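Muvia to Open Its Full Wallpaper Library for Havodwood, With 301 New Desktop Backgrounds

FLUMBRIDGE, 30 March 2019 - Muvia, the small studio behind the Powell wallpaper app, is delighted to announce the launch of Havodwood, a brand-new collection of 301 desktop, laptop and phone backgrounds drawn from the world of its forest adventure game of the same name. The whole collection is free to download today, and it comes with the biggest update to Powell since the app first appeared.

Players have been asking for Havodwood wallpapers almost from the day the game came out. They wanted the lantern bridge at night, the flooded chapel, the long view down the valley from the ranger's tower (that one came up a lot!), and they wanted them big enough to fill a proper monitor. Until now the studio had shared only a handful of promotional pictures, most of them with a logo across the middle.

"People kept cropping our logo out and sending us the results, and some of those crops were better than what we had made ourselves," said Stuart Mellor, art lead at Muvia. "So we went back into the game with the menus turned off and started over. Every background in this set was framed as a wallpaper from the start, with quiet space left for your icons. I have had the flooded chapel on my own laptop for weeks and I still stop to look at it."

The collection is split into nine galleries. Five of them follow the regions of the game, from the Lower Wood up to the snow line, and the others cover characters, creatures, interiors and early concept paintings. The concept gallery is the one the team is most excited to share, as hardly any of it has been seen outside the studio. It includes the first color sketches of the heroine's coat, which was green for a long time before it was yellow, and a set of paintings for a harbor town that never made it into the finished game.

Each background comes in widescreen, ultrawide, standard laptop and tall phone versions. The phone versions have been put together one by one, so a character who stands at the far left on a desktop screen will still be there on a phone, with the face clear of the clock. Two-monitor owners have been looked after too - the valley views come as matched pairs that line up across both screens.

The Powell app has been rebuilt to go with the new collection. Searching by tag is much faster, and tags can now be combined, so a search for "snow" and "night" brings up only the pictures that have both. There is a new color slider for finding backgrounds that match a keyboard or a case, and a shuffle setting that changes the wallpaper every hour, every morning or each time the computer starts. Favorites carry over from the old version with no need to save them again. 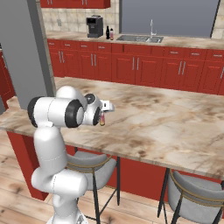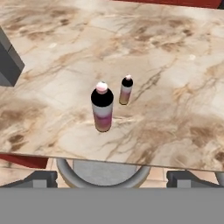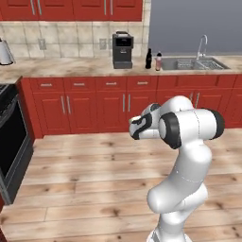
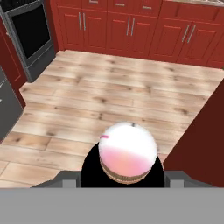

Computer-rendered kitchen interiors.

Muvia has also rewritten the way pictures are named and sorted. In the old library, tags were added by whoever happened to upload a picture, and the same lake could turn up under three spellings. All of the older wallpapers have now been checked by hand and given fresh titles, and the team found some lovely things along the way, including a run of rainy street backgrounds that had been filed under "misc" and had barely been downloaded. They now have a page of their own and are well worth a look.

"I love that part of the job," said Mellor. "You open a folder you haven't touched in years and there is this beautiful wet street with one lit window in it. We put it on the big screen in the office and everybody wanted a copy."

Fans will have a hand in what comes next. From today, Powell users can send in requests for a place, a character or a time of day they would like to see, and the art team will pick five each month to turn into finished wallpapers. Players who send in a request that gets picked will be thanked by name on the download page, if they want to be. Requests can be as loose as "more fog, please" or as exact as a map position, and the team is happy to read both kinds.

Fan art has a place in the plans as well. Muvia will open a tenth gallery in September for wallpapers made by players, and artists will keep all rights to their work. Guidelines on size and file type are already on the Powell help pages. Entries should be the artist's own drawing or painting, or a screenshot taken in the game's photo mode, and should not carry a watermark larger than a small signature in one corner.

Older computers have not been left out. The team tested the new app on the oldest machines it could find around the office, and anyone who would sooner skip the app altogether can pick up the pictures one at a time from the Muvia website. No account is needed for single downloads. A full download of all nine galleries is offered too, though it is a large file and best left to run overnight on a slow connection.

The Havodwood soundtrack is getting a small treat of its own. Cover paintings for each track have been added to the interiors gallery, and the title track's painting - the kettle on the ranger's stove, with snow at the window - is the default background for everyone who installs the new Powell.

Availability

The Havodwood wallpaper collection and the updated Powell app are available now, free of charge, for personal use. Websites and magazines that would like to print a background alongside a story are welcome to do so with a credit to Muvia.

About Muvia

Muvia is a game and digital art studio based in Flumbridge. It makes Havodwood, the Powell wallpaper app and a growing library of free backgrounds for desktop, laptop and phone.

Press contact

Stuart Mellor, Muvia, Flumbridge. Large-format files and interview requests can be arranged through the press page on the Muvia website.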